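Nkuna Handheld Capture Set: data card, collection rules

Maintainer: Khanyisile Mnguni, Lotach

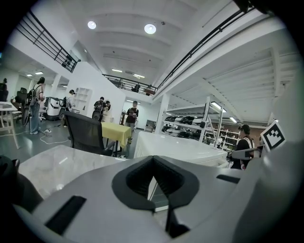 Clips are accepted only if they meet the Guvmont recording rules, version of June. Each clip runs at most 300 frames. The square marker on the finger must stay readable in the first frame – black border complete, tilt allowed. Bystanders on the floor, like the person in the red-printed T-shirt and gray pants, are masked before release; so are people on a mezzanine. Ceiling lights may be in view.

Release contents: 334 clips, 39 held out for testing.

Do not mix clips with the Dekora set. Marker IDs overlap.

Report masking errors by clip number to the maintainer.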